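Robôs e capinhas: ainda falta

7 de fevereiro de 2026

Escrevo rápido porque tenho que sair. Me perguntaram de novo se "já dá" pra comprar um robô que arrume a casa. Resposta curta: não. Resposta comprida, segue.

Passei uma tarde na Fosia, vendo dois braços mexerem com capinha de celular. Só isso. Capinha. Parece bobagem, mas pensa: quem tem loja de acessório faz isso o dia inteiro. Pega, vira, separa, encaixa no aparelho, tira. Minha tia faz vendo novela.
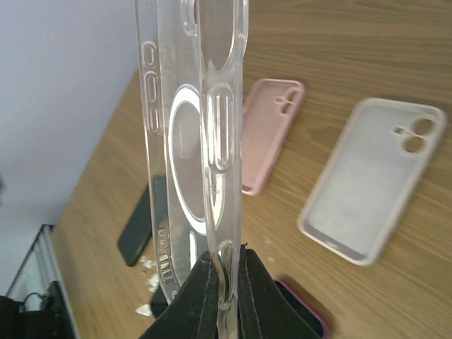

O problema é que capinha é um objeto chato. Umas são duras, outras cedem quando você aperta. Transparente então, pior, a câmera vê o que está atrás e se perde. Com a mão a gente nem pensa, o dedo sente a borda e pronto. A garra tem dois dedos e se vira com o que vê.

Anotei no caderno: 50 tentativas, 11 que eu aceitaria como cliente. O resto ou demorou demais ou precisou de alguem ajeitar. E olha que eu sou boazinha.

As de silicone me deram mais dó. Aperta de um lado, a beirada foge do outro. Quem já pôs capinha molenga no celular com pressa sabe. A gente usa o polegar pra empurrar o canto, e polegar é justo o que falta ali.
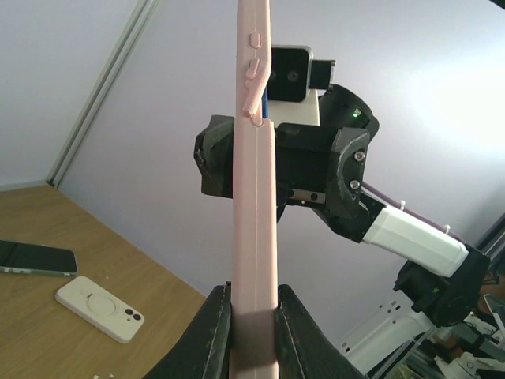 E em casa, serve pra quê?

Por enquanto, pra pouca coisa. Dobrar pano, talvez. Guardar talher, depende da gaveta. O pessoal da Clurnow promete um modelo doméstico, eu li o folheto inteiro e não achei uma linha sobre quanto tempo leva cada tarefa. Isso me diz bastante.

Na bancada de loja eu já apostaria mais. Peça parecida, lugar fixo, luz que não muda. Se errar, tenta de novo e ninguem quebra um copo. Mas 198 capinhas por turno, que foi o número que me deram como meta... sei não. Vi devagar demais pra acreditar.

Uma coisa eu mudei de idéia: dois braços valem muito mais que um. Um segura, o outro trabalha. Com um só eu nem teria ficado a tarde toda. 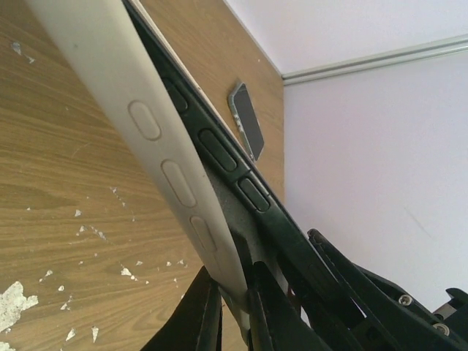 Capinha clara na garra, bancada da Fosia.

Volto lá ainda em fevereiro, se me deixarem. Quero ver com película, que aí até eu erro. Depois conto.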